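Print | E-mail

3.2 Fixture inventory and flush volumes

Household water use in the Talta and Kekana districts was estimated from meter readings taken at 300 homes over 90 days, beginning in March. Readings were logged at two-hour intervals, and intervals with no flow were kept in the record. Homes with a private well were left out. In total, 1,485 fixtures were entered in the inventory, with toilets listed apart from sinks and showers. Flush volume was set by fixture class and was not measured in each home. Leakage was taken as the lowest nightly flow and subtracted before the totals were split by fixture (Figure 2).
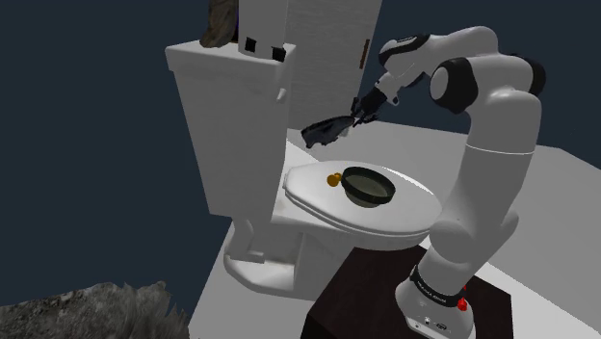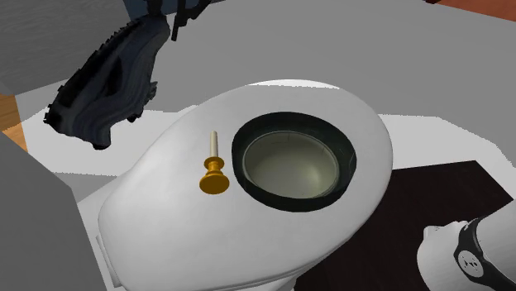
Figure 2. Toilet fixture class, two rendered views.

3.3 Treatment of missing readings

Gaps of up to 2 intervals were filled by linear interpolation. Longer gaps were left blank, and the affected day was dropped from the daily means. Most of the long gaps came from the Cokov meters in Kekana, where the signal to the Tistach relay station was weak. Dropping these days raised the Kekana mean slightly and left the Talta mean unchanged.

Print | E-mail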